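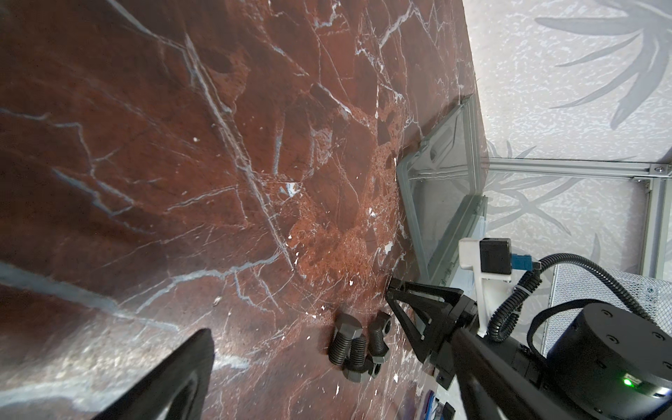
The language exchange at Ellside met in the lobby of the old savings bank, and the woman who wanted to learn Portuguese got there first. She put her notebook on the counter and read the list of verbs she had written on the bus. The counter was reddish-brown marble with thin white veins running all through it, and three black bolts lay on it close together. She did not know the Portuguese word for bolt. She wrote "bolt" at the bottom of the list and left a space beside it.

She had been using the Vishwakarma course for 428 days. It was a set of recorded lessons that you played on a phone, 90 of them, and she had been through all of them and then started over. She could order fish. She could say that her uncle was a lawyer and that the museum was closed on Mondays. The last unit had a test, and she had scored 82, and a voice had told her in Portuguese that she was ready to speak with people.

The man from the exchange came in through the side door with his coat still buttoned. He had grown up in Brazil and had lived in Rikville for most of a year. He wanted English for work. They had traded messages for two weeks, mostly about the time and place.

"Good evening," he said.

"Boa noite," she said.

Then neither of them said anything. She had practiced what came next many times, in the kitchen and in the car, but in the lesson the other person always asked a question first. He seemed to be waiting for the same thing.

"My uncle is a lawyer," she said at last, in Portuguese.

He looked at her with concern. "Do you need a lawyer?" he asked, also in Portuguese, and she understood every word of it. She was so pleased to have understood that she said yes.

It took a while to fix that. She did not have the word for mistake, so she said it was a lie, and he looked more concerned. She tried again and said it was a thing from school. He sat down on the bench and thought about it.

"From the book," he said in English.

"From the phone."

"Ah. My phone also. Mine says, the horse is in the hotel."

"Is it?"

"Never," he said.

They agreed on 24 minutes of each language. He had picked the number. It was the length of his bus ride, he told her, and he knew he could listen to English for that long before his head got tired. She set the timer and they started with hers.

She learned that she had been saying bread wrong for more than a year. The sound at the end went up into the nose, and the way she said it, the word meant stick. He made her repeat it until a man by the stairs turned to look. She learned that people where he came from hardly used half the endings in her notebook. He crossed them out himself, using her pen – carefully, with a straight line through each one, as if they might be needed again.

When the timer rang they switched. He wanted to know about "get." He had made a page of it: get up, get over, get by, get along, get even. He had a job interview in Skismont and was afraid that someone would use one he had not studied.

"What does it mean by itself?" he asked.

She started to answer and stopped. She tried "receive," and then "become," and then she read down his page and saw that neither of them helped with most of it.

"You just have to hear them," she said.

"Then say some."

So she told him about her day and used as many as she could. She got up late. She got by on toast. She got rid of a chair. He wrote them all down, and at "got rid of" he asked her to go back and say what was wrong with the chair, and she told him that too.

The timer rang while she was still talking. She turned it off. She remembered the space in her notebook and pointed toward the counter.

"Parafuso," he said.

She wrote it in. He asked her how to spell "bolt," and she turned the page around to show him.

Search stories Enter keyword Go

Home | Stories | Archive | Submit

Contact us | Copyright 2025 | Back to top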